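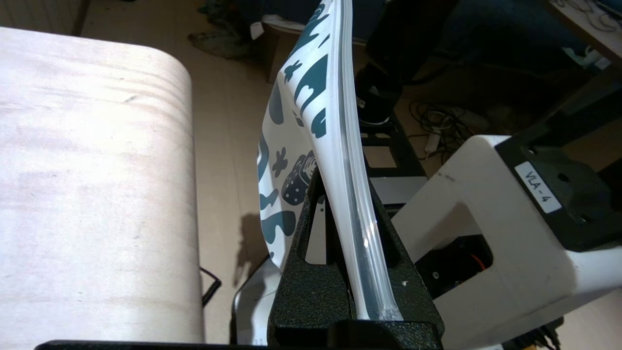

*The plastic pouch.*

Yaa Baidoo had the night desk at the Mollthorpe bus depot, and the lost property shelf came with it. In March she started writing the tags herself. The old ones said things like "coat" and "bag, blue," and people drove in from Dollville for nothing.

The man came at 6, before the first bus. He wanted a pouch with his brother's letters in it.

"What color?" she asked.

"Clear. It was clear when I got it."

She took down the box and let him look. He went through it slowly and put each thing back where he had found it. There were gloves, a library card, a paper bag with 3 keys in it.

"He wrote 18 of them," the man said. "I read them on the bus. I guess I stopped paying attention."

She wrote his name in the book, Suwannarat, and a phone number. He asked what happened to things that didn't get claimed.

"They go to the main office after a month."

"And then?"

She didn't know. She had never asked. When he was gone she picked up the phone and called the main office, and let it ring until someone answered.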